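Keys and the key tray: frequently asked questions

These are the questions we get most often from people renting a desk or a bench at Skernadwood. If yours isn't answered, write it on the pad at the front desk or email Afiq Khoo.

Where do I leave my keys when I arrive?

Next to the black oval tray on the white table, or in it. Either is fine. The tray is for small things in general, so if you have a ring with a lot on it, put it down beside the tray and leave the inside free for single keys and loose change.

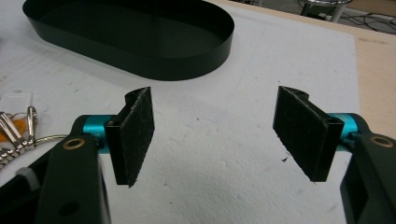

Can I leave my keys overnight?

Keys left after 9 pm are moved to the locked drawer at the front desk. Ask for them there the next morning and say what is on the ring.

What should I put on my key ring?

At least one tag. A plastic tag with a paper insert does the job. Write your bench number on it and leave off your name and address. Spare tags are kept at the front desk and the first 2 are free.

How many keys will I be given?

Two: one for the street door and one for your locker. Locker keys are stamped with the locker number. People in room 331 get a third key for the inner door.

I've lost a key. What does it cost?

A street door key is £100, as the cylinder has to be changed. A locker key is £12. Tell us the same day if you can. We would much prefer a false alarm to a late one.

Can I get my own copy cut?

No. The street door keys are registered and a normal shop can't copy them. Ask us for a second one and we'll order it from Adadia, which takes a week or so.

Can I clear the table if I need the space?

Yes, but put things back when you have finished. Keep the tray towards the far side, where it won't get knocked, and don't stack anything in it. Pick keys up when you move them. Dragging them leaves scuffs.

How do I get pen off the white top?

Try a damp cloth and a little washing-up liquid first. Biro usually needs surgical spirit on a cotton pad. Please don't use scouring powder. 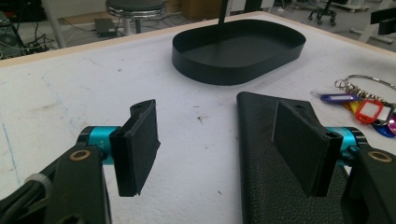
Oluf Hallgrímsson

Whose keys are these?

If a set has no tag and has been lying there all day, take it to the front desk. We write down the time and where it was found. Untagged keys are kept until the end of the following month, so anything found in April goes at the end of May.

Who do I ring if I'm locked out?

Extension 798 from the phone in the porch, until 10 pm.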